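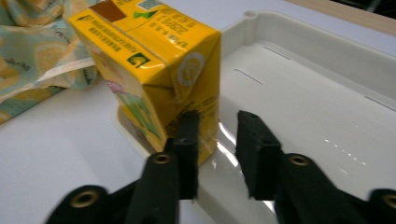 Our group picked grasping for the project because it sounded easy, and then we went to the Voltley open day in June and found out it isn't. Voltley have a unit in Gralstead where they work on hand held grippers, the kind a person carries about to show the robot what to do. The tool has two black fingers with a dark pad on the end of each, and brass inserts set into the bodies so parts can be bolted on (our guess, we forgot to ask). The item on the table was a yellow drink carton at the side of a shallow white tray. Top corner already a bit crumpled. Cartons are harder than tins, we were told. They give when you squeeze, and shiny print confuses the camera.

What we did on the day. Got there just before 10, safety talk, then a walk round the Campos area which is where they record. After that everyone in our group had a go with the tool. You hold it, line up the fingers, squeeze the handle. Harder than it looks, your wrist wants to twist. We were allowed 2 tries each. My first one was rubbish as I came in too low and just pushed the thing along.

Recordings. Each try is saved as one recording. The Campos set had 1318 of them when we visited, they said the bad ones get kept as well but marked as bad. Not sure what happens to the half bad ones. Should of asked.

Elulik is the name of their software. It plays back a recording so you can see the finger opening as a line on a graph next to the video. Most useful part of the visit for us. You could see people opening and closing the fingers a little bit just before they touch anything, we all did it and didnt notice.

What we will use in our own build:
Softer pads, our hard plastic ones are no good
Wider opening, then close slow
Camera on the gripper and not on a stand
A tray with raised sides so things dont roll off the bench

Problems: our motor is weaker than theirs and the budget is nearly gone. Pads can be cut from an old mouse mat. Still to do is the wiring diagram and the testing table, both going in part 2 of the report.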